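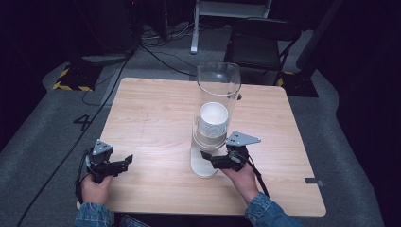
Our project for Bernadette Deschamps's design class grew out of a very ordinary question, namely how snugly a paper cup should sit in its holder before people start grumbling about it. Lai-ching Chung and I spent most of May on it, with a lot of kind help from Oskari Hämäläinen (thank you, Oskari!). We settled on a tall clear cylinder, open at the top and standing on a white round base, and what I like best is that you can see the white cup resting partway down inside without having to lift anything out. We gave each cup 30 seconds to settle and wrote down the depth in our notebook.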